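Stalthorpe Sound Archive: Progress Report to the Figueiredo Fund

Report filed 10/7/23
Covers: July to end of last month
Project: Local Radio Music Tapes, phase two

Writing this quickly between transfer sessions, so apologies for the fragments. Full spreadsheet goes in the shared folder Monday.

Where we are

493 tapes in the collection, all now cataloged at least to title level. That was the July target and we hit it late, but we hit it. The boxes from the old Itport station were the slow part — labels on the spine, different labels on the reel, and in a few cases a third thing written on the leader tape. Where they disagree we have kept all of them in the record and picked the reel label as the main title.

Transfers going well since the second deck came back from repair. Live sessions first, then the request shows, then the jingles. Jingles are short but fiddly, a lot of splices.

52 tapes have been set aside as sticky. They squeal on playback and need baking before anyone tries again. Not lost, just not this quarter.
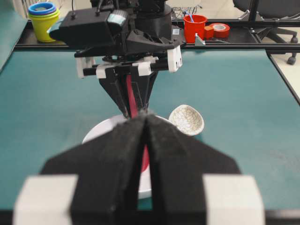
Band names and spellings

Bigger job than we planned for. The announcers on these tapes were reading names off a sleeve or off a phone message, and what they said on air is often not what the band called itself. Prirnen is the worst case. Three pronunciations across the request shows, and at least four spellings in the station logs, including one that looks like a typing drill. We now have the single itself, in its sleeve, so Prirnen is the authority spelling and everything else points to it.

We are not correcting the announcers in the transcripts. What was said gets written as heard, with the catalog name in brackets after. Takes longer. The advisory group asked for it and we agree with them.

Still unresolved: 8 acts where we have only a spoken name and no sleeve, poster or log entry. If the fund has contacts at any of the regional music papers from that time, we would love an introduction. Old gig listings would probably settle most of them.

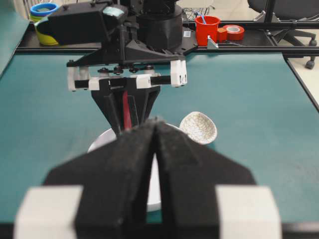
Project update, Stalthorpe

Rights

Slow. Station jingles are cleared in writing. Live sessions are a mix — some bands signed a form on the night, most did not. We have been writing to members one at a time and the replies so far are friendly. One drummer sent back a longer list of sessions than we had, so a couple of the "unknown group" reels now have a name on them.

Nothing goes public without a signed yes from at least one member and no objection from the rest. That means the listening page will open with fewer sessions than the proposal said. We'd rather tell you now than in December. The request shows are harder again because they include commercial records, so those will be reading room only, with the talk segments cut out seperately for the web.

Listening page

Test version is up behind a password. Search works by band, by show and by date of broadcast where we know it. Search by song does not work yet, it returns the whole show insted of the track. Fix is on the list. Audio player fine on a laptop, bad on older phones.

We also want a "say it" button next to each band name, so people can hear how the band itself pronounced it, clipped from interviews where we have one. Small thing but everybody who has tried the test page asked for it. No extra money needed.
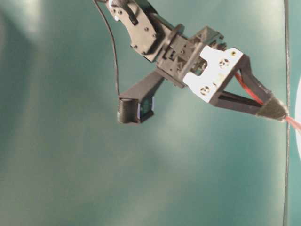

Reading time: 4 min

Money

Spending is on plan apart from the deck repair, which came in over. We covered it by moving part of the travel line, since most of the interviews have been done by phone. Storage boxes bought. Baking of the sticky tapes is quoted but not ordered, waiting on your OK because it goes slightly past the equipment line. Quote is in the folder.

Problems

Damp reading in the back store went up after the rain. Tapes moved to the upper shelves, dehumidifier on, reading back down within the week. No damage found on the reels we checked. We'd like to check the rest before signing that off.

Log books from Itport stop partway through and the last 6 months are missing. The station's former owners think they went with the transmitter paperwork. Chasing.

Next

Finish live session transfers
Bake the sticky tapes, if approved
Second round of letters to bands
Fix song search
Draft text for the Prirnen feature, with the request show clips alongside the single

What we need from you: a yes or no on the baking quote, and a decision on whether the fund's logo goes on the listening page or only on the about page. Either is fine with us, the designer just needs to know before the header is built.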